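Workshop notebook, score equating and rank lists
June 2023

Third entry on the rank list rebuild, and the first one I'm happy about!

Where we left off: the mock entrance test ran in two sittings, morning and afternoon, with different papers. Ustton wants a single merit list out of it. Last time we had raw marks glued together and sorted, which gave the afternoon sitting most of the top of the list, and Xinyi Cui quite rightly said she wouldn't sign off on that. The afternoon paper was easier. You can see it in the anchor items, the ones both papers share: the two groups do almost the same on those and then drift apart on everything else.

So this week I threw out the glue and did it properly. Anchor set first, then equipercentile equating of the afternoon paper onto the morning scale, with light smoothing. I tried mean equating too, just to have something simple to hold it up against. In the middle of the range the two agree so well that I laughed out loud. At the top they part company, and the top is the part everyone cares about.

What I did, so I can do it again:

Pulled the response files for all 2000 candidates fresh from Rebane (the old export had the answer key baked in, don't use it).
Rescored with the corrected key. Item 143 is dropped for everybody, no bonus mark. Two of its options could be defended and the item stats were awful anyway, with strong candidates picking the "wrong" one more often than weak ones.
Checked the anchors for drift. 3 of them looked shaky, all reading comprehension, all from the same passage. Took them out of the anchor set but left them in the score.
Ran the equating, wrote the converted marks to four decimals, ranked on those, rounded only for the printout.

That last step matters more than I expected. The old script rounded first and ranked after, and it made huge piles of ties in the middle of the list. Then it broke the ties by application number!! So a person who applied early got a better rank for no reason at all. I've changed the tie-break to the legal reasoning section, then English, then shared rank. If two people are still level after that they can have the same number next to their names, and the next rank is skipped.

The bit I keep going back to is how far people move. With one dropped item and a fair conversion, the first page of the list hardly changes, but in the middle, where a single mark covers a whole crowd, one candidate slid 70 places without answering anything differently. It's beautiful to look at as a plot (a fat lens shape, pinched at both ends) and I imagine it's no fun at all to live through. I'd love for us to print a band next to each rank. 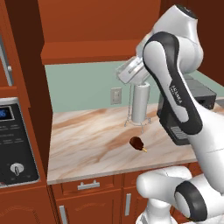
Shaohua Xiao doesn't like the band idea and wrote back that a counselor filling seats needs one number per person, that a band on the letter will only bring in more phone calls, and that if we want to show uncertainty we should do it on the mark and leave the rank alone.

Fair point, and I think I'm half persuaded. A band on the mark is easier to explain, and we already have the standard error for it. I still want the rank band in the technical report, though, where the people who read it will want to know. Will mock up both on the Prisurer letter template and pass them round.

Hongmei Wei spotted something I'd missed completely: the absent candidates were going into the percentile base as zeros. It pushes everybody's percentile up a little, which looks generous and is wrong. Fixed in the script now. Percentiles go down for all, ranks stay put. We need a line about that in the notes or people will think we've lost marks somewhere.

Tianyou Hao has the Erow question bank open and is tagging replacement anchors for October. I asked for a spread across difficulty this time, and no more than one item from any passage. He's already found a lovely set of data interpretation items with really steady stats across years - can't wait to try those.

Still to do:
Rerun with the smoothing turned off and compare the top of the list
Ask Yuxi Kong whether the objection window closes before or after the final key goes up (our draft says both, in different paragraphs)
Write the item 143 note in words a seventeen-year-old can follow
Archive the old rounding script so it can't be picked up by mistake
Check the shared ranks print properly in the PDF, last run they came out blank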